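Skullton Wax Museum: timed entry vs. open ticket
Attractions and Tickets board, March 2022

mkuruc
Comparing the two Skullton options. Timed entry is 30. Open ticket is 93 and includes the Dremitz film room. Does the open ticket skip the line at the door?

Motaung_Rider
No. It skips the ticket window only. Security is one line for everyone.

renu_k
Disagree. I used the open ticket in October and was sent to a side door on the Derex Street side. No wait.

Motaung_Rider
The side door is for groups. They may have let you in because it was quiet. I would not plan on it.

renu_k
My ticket said "Entrance B." That is the side door. It was not a favor.

htannous
Both can be right. Entrance B closes when the building reaches its cap. The sign at the door gives the cap as 269, film room included.

mkuruc
And the film room itself? Is a seat guaranteed?

htannous
No. It seats up to 201 per showing, first come. Get there before the doors open.

Motaung_Rider
Skip the film. Short, loud, and the moving seats are worn out. Not worth the price gap.

renu_k
The seats were fine when I went. The gap is fair if you also want the late session, which timed entry does not cover.

mkuruc
Understood. Going with open. Any hotel within walking distance?

kekana_u
The Dremitz Inn, two blocks over. Plain but close. Bathroom pictures from my room:

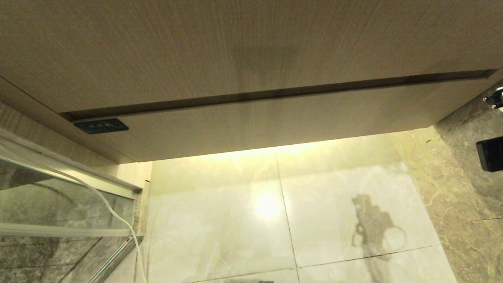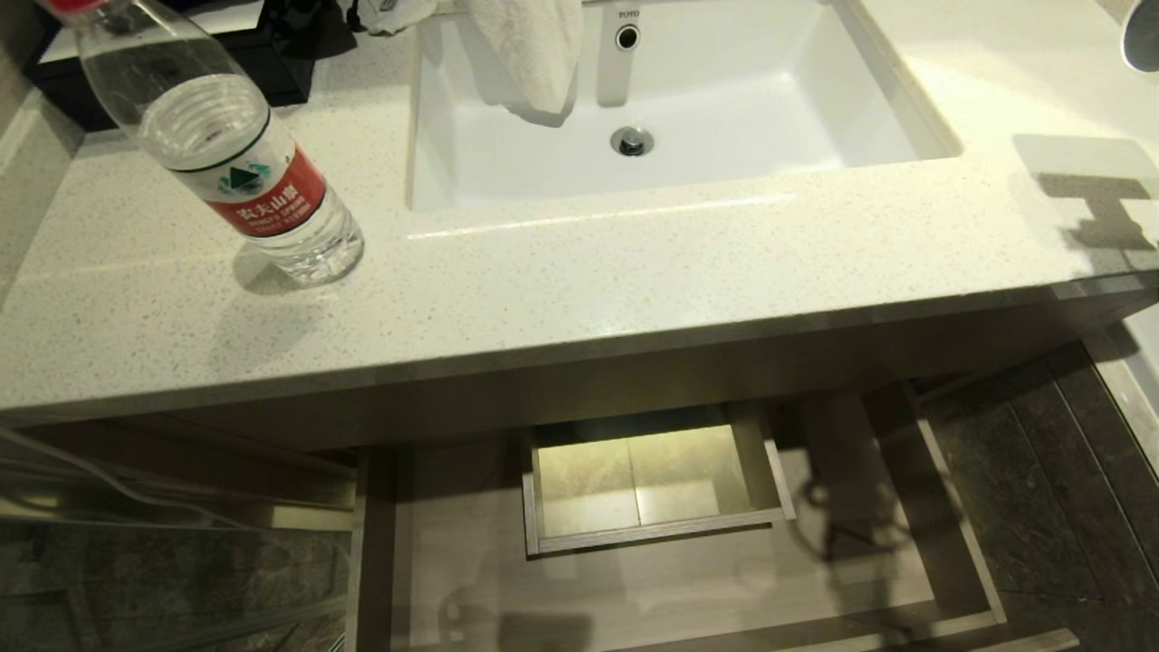
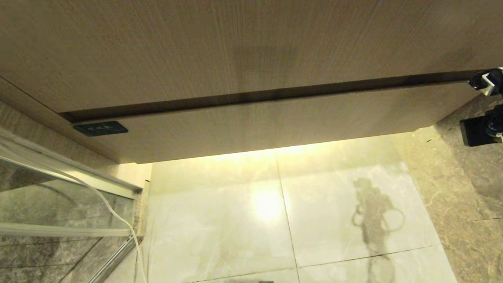
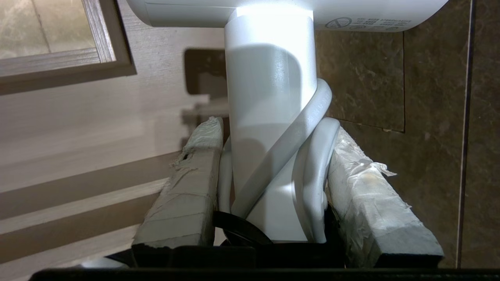 Dremitz Inn. Sink and faucet are in the second one.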